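Kitchen hands and dish people wanted for the Lekitz shared kitchen

Posted July 10, 2013 by Mwende Makokha

We're looking for 3 people to join the washing-up and pack-down crew at Lekitz, the shared kitchen on the ground floor of the old Folletar building. Paid work, evening shifts, proper breaks, and a feed at the end of the night from whoever has been cooking (lately that's been Halima's goat curry, so get in early!).

If you haven't come across us, Lekitz is a kitchen that small food makers book by the half day. Musyoka and Halima Laizer started it in March last year with a borrowed oven and a lot of favours, and we now have 9 regular makers plus the Sunday supper, which has grown into a bit of a monster. Our biggest one so far fed 100 people in two sittings. That's a lot of plates going through one bench, and the bench is where you come in.

The job is mostly dishes. Plates come back from the tables, get scraped, go through the sink or the dishwasher, dry in the rack and end up back on the shelf in time for the next sitting. We've got a long white counter with a deep stainless steel sink set into it, a dish rack that lives right in the sink, and the dishwasher under the same counter, so you can do most of a shift without taking more than a few steps. I've worked in a fair few kitchens where the dishwasher was down a corridor and I can't tell you how much nicer this is.

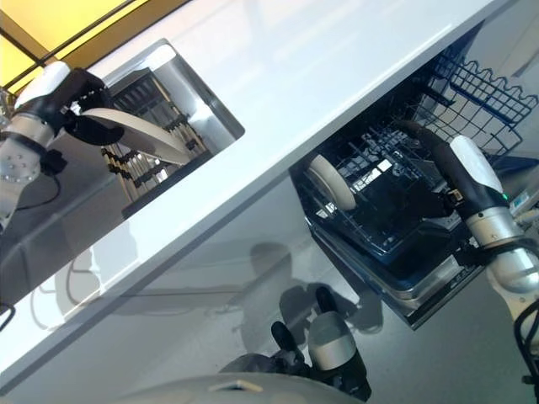
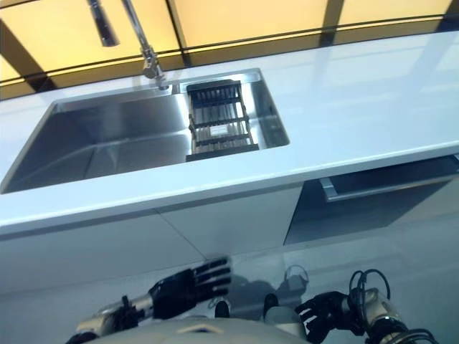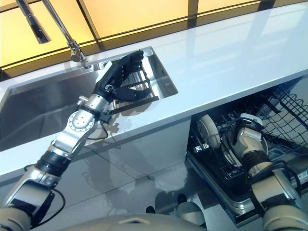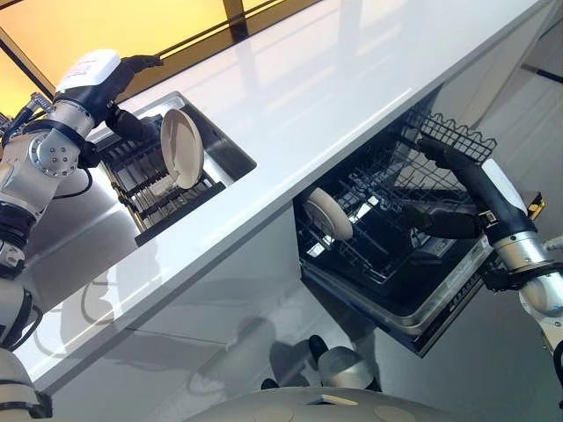
On a typical shift you'll:

load and unload the dishwasher, plates standing up in the bottom rack, cups and small stuff in the top basket
wash by hand anything the makers have marked as hand wash (Tatu's good knives, always)
keep the sink rack moving so clean plates don't bank up
wipe down the counter and around the tap between sittings
take the scraps out to the compost bins and bring the empty tubs back in
sign off the fridge sheet before you lock up

You don't need experience in a commercial kitchen. Two of our best people came to us from a library and a plant nursery. What helps is being steady on your feet for a few hours, being happy to get your sleeves wet, and saying something when you've chipped a plate instead of sliding it to the back of the stack. If you have strong opinions about which way plates should face in a rack, wonderful, so do we, and you will have to fight Laine about it.

Laine Zariņš runs the evening crew and will be with you for your first three shifts. After that you'll be rostered in pairs. We try to give everyone their roster a fortnight ahead, and swapping is fine as long as Laine hears about it before lunchtime on the day.

Shifts run from 5 pm until pack-down is finished, normally by 9. We need people mainly towards the end of the week and on Sundays. Please tell us up front which evenings you can't do. Gloves and aprons are supplied. Bring closed shoes with decent grip, as the floor is pale, smooth and not very forgiving.

We can take people from 16 up, and school leavers are very welcome. There's a step at the Zasby Street door but the side entrance is level, so let us know if you'd like that one unlocked when you come in for a look.

To apply, drop a short note through the door at 205 Zasby Street or hand it to anyone at the Mohamedi bakery counter next door, who will pass it on. Your name, a phone number, your evenings and a couple of lines about yourself is plenty. No résumé needed, though we'll happily read one. Tatu Okoth will ring you to set up a time to come and see the kitchen, have a cuppa and meet whoever's on.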